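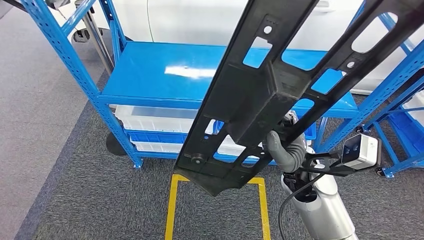 Why Do Big Molded Parts Have So Many Holes?

When I was a kid I thought holes in things were mistakes. If something had a hole, somebody had goofed! Then I grew up and got a job at Wekham, where we store parts on tall blue shelves, and I found out that people put holes in things on purpose all day long.

Take a long black panel with rectangles and ovals cut right through it. You can see the shelf on the other side! A hole like that might let a wire pass through, or a hand reach in, or another part poke out. It also saves material, so the panel is lighter to lift.

But wait, doesn't that make it floppy? It could, and that's why you'll often find ribs. Ribs are raised lines that stand up along a part and help it stay stiff. Try it with paper. Hold one sheet by the end and it droops. Now fold it back and forth like a fan (six folds is plenty) and hold it again. Much better!

Little round holes usually have a different job. Screws, pins and clips go through them. Sometimes a hole gets a grommet, a ring that covers the edge so it can't scratch a wire. Your shower curtain might have grommets too.

Shelves play the same trick. Look at the posts on metal racking and you'll spot rows of small slots. On lots of racks, the shelves hook into those, so my friend Nisha Saxena can move one up when she has a tall bin to squeeze in underneath.

Next Sunday, go on a hole hunt in your kitchen. Colanders count. So do belts, if you're wearing one. Write down what you think each hole is for, and ask a grown-up about the weird ones.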